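Startseite Lehre Skripte Übungen Kontakt

Sicheres Arbeiten am Zweiarmplatz, Teil 2 (Greifen an der Hakenleiste)
Skript Lindqvist, Ergänzungen C. Kang, Stand Januar

Vorab, weil in der Übung gefragt: Regeln gelten pro Platz, also für beide Arme. Auch der Arm, der gerade nix tut, zählt als bewegt. Abstand halten, bis Freigabe am Pult weg ist.

Greifkraft: bei weichen Objekten immer mit kleinster Stufe anfangen. Plüsch gibt nach, Kraftwert sagt dann wenig. Wert ins Protokoll, mit Einheit!!
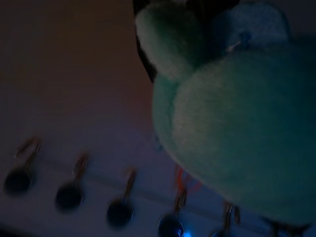 Abb. 2: Weiches Objekt aus Sicht der Handgelenkkamera, wenig Licht.

Licht also vorher prüfen. Bei dunklem Bild kein Automatiklauf, nur Tippbetrieb. Grenzwert im Pravitz-Leitfaden ist 179, bei uns reicht das meistens. Schlaufen und Bänder sind der heikle Teil: Lanyards nie quer anfahren, Haken immer von unten. 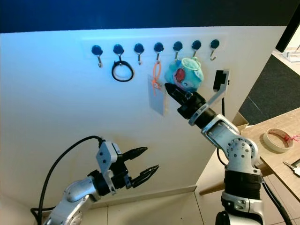
Kabel vor jedem Lauf von Hand nachführen, Schlaufen über dem Handgelenk vermeiden. Tischkante frei lassen, lose Schnur gehört in die Kiste. Bei Kontakt mit der Wand: Stopp, zurück, erst dann quittieren (nicht umgekehrt, steht im Luria-Blatt leider falsch).

Protokoll: etwa 13 Läufe pro Gruppe, Abbrüche mitzählen. Fehlende Abbrüche geben Punktabzug, Abbrüche selber nciht.

Zum nächsten Mal: Rissanen, Kap. 2 lesen.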